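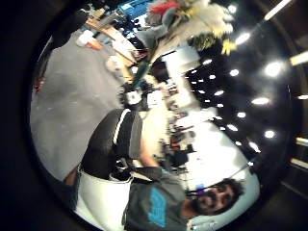 Progress report to the Hurura fund
Project: Working rules for hand-held gripper recording in shared spaces
Period: February through April
Prepared by: Grarenlow project office

Summary

The draft rules are finished and in use at both sites, Manzano and Skekent. The draft has 21 rules, down from the longer list we sent with the last report. Most of the cuts were duplicates. Two rules are still open and are covered below.

Work done this period

We ran 16 recording sessions under the draft rules. Operators used the hand-held gripper with the wrist camera running, in rooms where other people were present. After each session the operator filled in a one-page sheet saying which rules were followed, which were skipped, and which were unclear.

The rule on notice to bystanders was rewritten. The old wording asked for a sign "where practical," and the two sites read that differently. It now says a sign goes up at every entrance before the camera is switched on and stays up until the camera is off.

The rule on faces was also changed. Any footage with a recognizable face is held on the local drive until there is a signed consent form or the face has been blurred. Skekent had been doing this already. Manzano started in March.

We added a short rule on putting the gripper down. The camera is stopped first. Several sheets mentioned long stretches of recording with the tool lying on a table or being passed from one person to another, and reviewing those takes a lot of time.

Open items

Glove use. Manzano wants gloves required for all operators. Skekent wants them only for sharp or dirty objects. We have asked both to write down their reasons and will settle it in May.

Retention. The draft says raw footage is deleted once the cleaned copy is checked. Skekent asked for a longer period in case of labeling disputes. We have no position yet.

Spending

Spending is within budget. Printing of signs and consent forms came to around 2000 dollars, slightly over that line, and was covered from travel.

Next period

Close the two open items, send the full text to Hurura for comment, and hold a half-day operator training at each site.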